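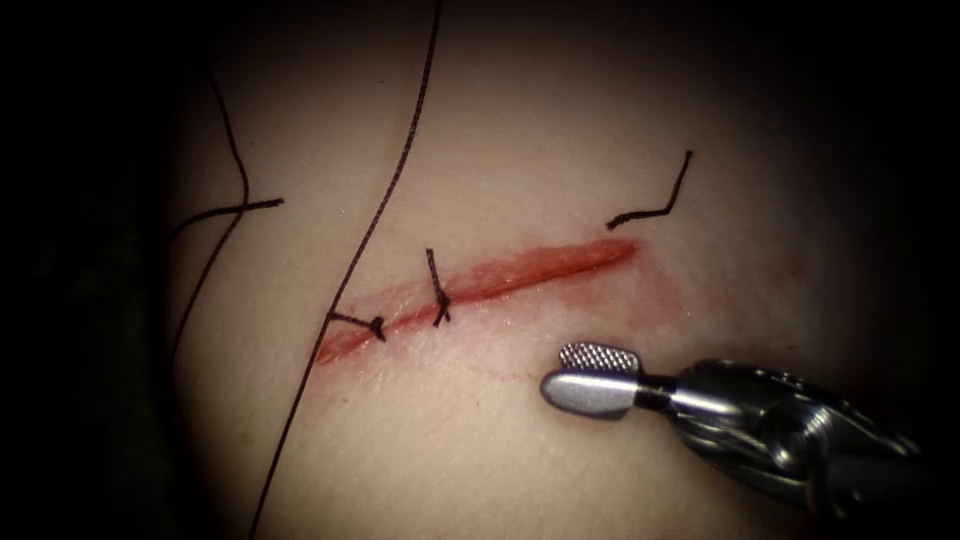 4.2 縫合課題における中断規則と再開手順

ロボット支援縫合の自動化に関する安全指針は、これまで穿刺や結紮といった個々の動作の精度を主たる対象としてきた。しかし、課題全体の安全性は、動作と動作の間に置かれる状態の扱いに大きく依存する。図3に示す時点では、創の左半分に2本の結節縫合が置かれ、右半分は開いたままであり、器具の先端は開放部の近くにあって組織には接していない。本研究ではこのような時点を「中間状態」と呼び、自律動作の中断、操作者への制御権の移譲、および再開の可否判定を行う単位として位置づける。中間状態の定義が施設ごとに異なる場合、同一の記録から異なる安全評価が導かれるおそれがあるため、指針においては定義を先に定め、評価指標はその定義に従属させるべきである。

図3 部分縫合後の中間状態。創の左側に2本の結節縫合があり、右側は未縫合である。右下に把持器具の先端を示す。

本節で提案する規則は、Jedine作業部会の手順書草案(以下「草案」という)を基礎とし、Skadotero試験施設における運用の結果を反映して改訂したものである。草案では、中間状態は「針および器具のいずれも組織に荷重を与えておらず、かつ、直前の結紮が完了していること」の二つの条件によって定義されていた。改訂版では、これに「作業領域内のすべての糸について、その帰属が記録されていること」を第三の条件として加えた。ここでいう帰属とは、当該の糸が、縫合に使用中のもの、結紮後に残された断端、または切離された遊離片のいずれに当たるかを指す。

第三の条件を設けた理由は、糸の誤認が後続動作に及ぼす影響の大きさにある。図3においても、創の左端付近を通る長い黒色の糸、さらに左方で湾曲する別の糸、これに重なる短い糸片、および創の右上端付近に立ち上がる断端が認められる。これらは色調が近く、局所的な画像特徴のみから区別することは容易でない。特に、長い糸の一部は組織面からわずかに浮いて影を落としており、影を糸として検出した場合には、把持点の推定に誤差を生じうる。また、糸の端が照明の及ばない領域に入る場合、画像のみによって全長を追跡することはできない。このため、改訂版は、視覚による推定結果に加え、器具の動作履歴を用いて帰属を確定することを求めている。

4.2.1 中断の要件

自律動作の中断は、操作者による要求、監視系による要求、および計画系による要求の3種に区分する。操作者による要求は常に最優先とし、制御系はこれを拒否し、または遅延させてはならない。監視系による要求は、糸の張力、器具の姿勢、または画像の品質が許容範囲を逸脱した場合に発せられる。計画系による要求は、次の動作の前提条件が満たされないことが判明した場合に発せられ、最も近い中間状態に到達した時点で効力を生じるものとする。

制御系は、要求の受理から200ミリ秒以内に新たな動作指令の発行を停止しなければならない。ただし、針が組織を貫通している間に一律に静止を命じることは、呼吸性の変位等がある環境において組織に不要な荷重を加える可能性がある。したがって、改訂版では、停止の形態を「位置保持」と「荷重緩和」とに分け、針または糸を介して組織との力学的な結合がある場合には後者を選択することとした。いずれの形態を選択したかは、時刻とともに記録しなければならない。

草案の段階では、器具の開閉状態についての規定が置かれていなかった。中断時に顎部が開いているか閉じているかは、再開後の最初の動作を左右する。図3の器具のように顎部がわずかに開いた状態は、把持の前後いずれの段階でも生じうるものであり、単一の画像からその段階を判断することはできない。改訂版は、開閉角の値に加えて、直近の指令が把持と解放のいずれであったかを状態記録に含めることを義務づけた。

4.2.2 再開の可否判定

再開に当たっては、操作者が次の事項を確認し、その結果を記録する。
(a)完了した結紮の数が、制御系の保持する値と一致すること。
(b)未縫合区間の両端が、画像上で同定できること。
(c)視野外にある器具について、その位置および保持物が確認されていること。
(d)遊離した糸片が、次の穿刺点および器具の予定経路に重ならないこと。

このうち(c)は、Mujić試験台を用いた事前評価において、判定者間の不一致が最も多く認められた項目である。図3のように双腕の一方のみが視野に現れる構図では、もう一方の器具に関する情報を画像から得ることができない。判定者の一部は関節角の表示によって確認が済んだものとみなし、他の者は視野内に器具を戻すことを求めた。改訂版では、関節角による確認を原則として認める一方、当該器具が針を保持している場合には、視野内での目視確認を必須とした。

中断の継続時間が30秒を超えた場合には、カメラと器具の間の位置合わせを再度検証した後でなければ、自律動作を再開してはならない。この時間は、試験施設における運用上の上限として設定した値であり、他の機器構成にそのまま適用できるものではない。導入施設は、自らの構成における位置ずれの特性を評価した上で、適切な値を定める必要がある。

4.2.3 記録および審査

中間状態の記録は、画像、関節角、指令履歴および操作者の判定結果から構成し、共通の時刻基準の下で保存する。Wadomard形式による記録では、結紮ごとに識別子が付与され、創の一端から順に参照することが可能である。審査者は、この識別子に基づいて各縫合の位置と糸の断端の状態とを照合する。画像が鏡面反射または陰影によって判読できない箇所については、推定値による補完を行わず、「判読不能」と記載することとした。金属製の器具表面や光沢のある創縁では強い反射が生じやすく、補完を許容した場合、審査の独立性が損なわれるおそれがある。

なお、本規則は、組織面の連続性が保たれ、創が直線状である課題を前提としている。曲線状の創、複数層にわたる縫合、および連続縫合への適用については、中間状態の定義自体を見直す必要がある。連続縫合では1針ごとの結紮が存在せず、4.2節に掲げた条件のうち「直前の結紮が完了していること」をそのまま用いることができない。この場合の代替条件として、糸の張力が所定の範囲に維持されていることを要件とする案を検討しているが、張力の計測方法および許容範囲の設定については、次節において別途論じる。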